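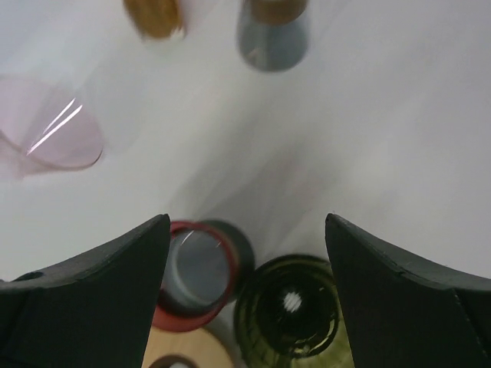

Saoirse Cronin wrote to say that her mother's cups had gone to the thrift store in Momthorpe on the same afternoon as the funeral flowers, and that she had been sorry about the cups ever since. Her letter reached us in February, after a short item on clearing out a family house. It brought in 82 others, most of them on the subject of dishes.

Furniture, it seems, is easy. A sofa fits through the door of the new place or it doesn't. Dishes are small enough to keep and there are far too many of them. A couple who marry with one set may end up with four: their own, two inherited, and the odd pieces picked up at yard sales in between.

The resale market offers little help. At the Kokent auction rooms in Stilenden, full dinner services that would have been fought over a generation ago now go for less than the cost of packing them. One service of 100 pieces, boxed since a wedding, sold last winter for $44. The buyer wanted the gravy boat.

Part of the trouble is the dishwasher. Gold rims wear off in it, and hand-painted flowers fade. Few people want to wash twelve plates by hand after company leaves, so the good set stays in the cabinet and the everyday bowls do the work.

Several readers have settled on a rule of one piece each. After their father died, a family of 9 cousins and siblings in Espiritu laid everything out on a Saturday-sized table, as one of them put it, and took turns choosing. The soup tureen went first. A chipped cereal bowl went second, to a grandson who had eaten from it every summer.

Others have put the good plates into daily use and accepted the breakage. One woman has lost three saucers and a lid in two years. She uses the saucers' leftover cups for pencils and seed packets, and the lidless sugar bowl holds her keys.

Cronin went back to the store that spring. Two of the cups were still on the shelf, and she bought them.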